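Frequently Asked Questions

I get a lot of the same emails about the old river levels and the dig at Pastier, so I finally put my answers on one page. If yours isn't covered, write to me and I'll add it (eventually!).

What exactly do you study?

Old floods, mostly. I look for traces of high water in ancient towns: mud layers, repaired walls, and now and then a bit of writing by someone who was upset about a ruined harvest. My favorite site is Pastier, a small settlement on a river bend that got soaked again and again and kept being rebuilt in the same silly spot.

Are you an archaeologist?

I trained as one, and then I drifted into sediment. Nayeli Villanueva runs the excavation and makes the decisions. I turn up with my sample tubes and get in everyone's way.

How can you tell a flood layer from ordinary dirt?

Flood mud tends to be sorted. The coarse stuff drops first and the fine stuff settles on top, so a clean cut through it looks a little like a layer cake. Trash pits and collapsed mud brick are much messier. Sometimes I still get it wrong! I once spent a whole week on a beautiful "flood" that was the floor of a potter's yard.

How many layers are there at Pastier?

I've logged 16 so far that I'd be willing to argue for in public. The thickest one measures 43 centimeters, and it sits right on top of a street.

Is it true that someone wrote about one of the floods?

Yes, and I love this one. There's a clay tablet from the mound at Kivel, upstream, where an official complains that the grain store has been under water and that he can't send what he owes. Rocío Collado translated it. She's careful to say that people who owed grain had every reason to exaggerate, and I try to remember that when I get excited.

Can you match the tablet to a particular layer?

Not yet. The radiocarbon dates from the likeliest layer cover a span of 80 years, and the tablet falls somewhere inside it, but so could two or three other bad springs. I'd like it to be the thick one. Wanting it doesn't count as evidence, sadly.

Did the floods end the town?

I doubt it. The last houses sit above the last flood layer, with swept floors and no sign of a rush to get out. My own guess is that the river moved and took the trade with it. Nayeli thinks taxes had more to do with it, and we argue over this at lunch.

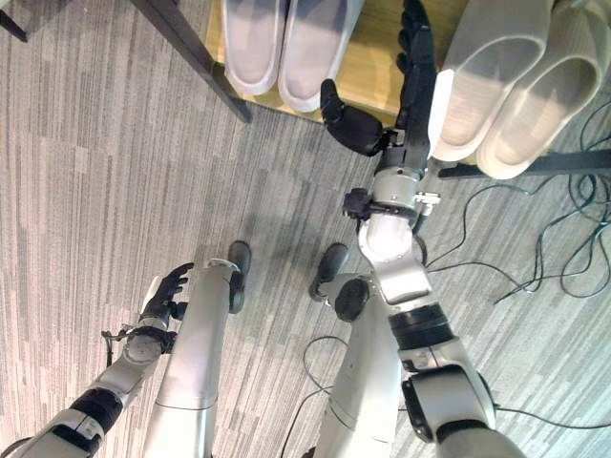 Can I see the finds?

Some of them. The pottery and a copy of the tablet are in the little museum at Herath, which closes on Tuesday and also for lunch, so check before you drive out. The mud samples stay in cold storage, and they're very boring to look at unless you're me.

Do you take students or visitors on the dig?

Students, yes. Applications open in November and Nayeli reads every one. Visitors are harder, with open trenches all over the place, but we do an open afternoon near the end of each season.

What should I read first?

Start with my field notes in the Sesico newsletter, number 93. They're short and there's a decent map. After that, try Rocío's translation, which has the full text of the complaint and her notes on the words she still isn't sure of.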